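Does background noise change how long children stick at a puzzle?

My project report, final version

So I picked this topic in July, when my little cousin was trying to do a jigsaw in our kitchen with the radio on, the dog barking and my uncle on the phone, and she just carried on! I can't read a page of a book in that. I wanted to find out if she was unusual or if children in general are better at shutting things out than we are.

My first plan was much too big. I was going to test three age groups with 5 kinds of noise, and my tutor Annick Tanguy looked at it and asked when I was planning to sleep. We cut it down to one group, aged seven, and 3 conditions: quiet, music and people talking. The children came from the Gautier after-school club, and there were 20 of them by the end (two went home with a cold and came back later, which messed up my timetable quite badly).

Each child got the same puzzle on a different afternoon with a different background. I sat in the corner with a stopwatch and wrote down when they looked up, when they talked to me and when they said they'd had enough. For the talking I used a recording of two people discussing a bus route, because Annick said anything interesting would be cheating.

Music hardly mattered. A few children hummed along and kept going. The talking was a different story – they looked up far more often, and most of them stopped sooner than in the quiet room. One boy told me the bus people were wrong about the stop at Pletach, so he had clearly been listening to every word.

What I'd change: I let the children choose their own seats, and the ones near the window looked out of it a lot whatever was playing. I also got better at the stopwatch as I went along, so my early timings are probably a bit rough. And I never asked how noisy their homes were, which I now think is the question I should have started with.
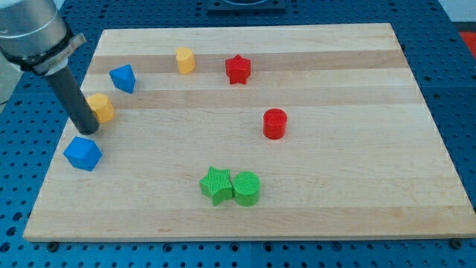

Annick Tanguy wrote at the bottom of my draft that the window seats deserved a section of their own, and she wanted to know whether the children who hummed had stayed longer than the ones who didn't.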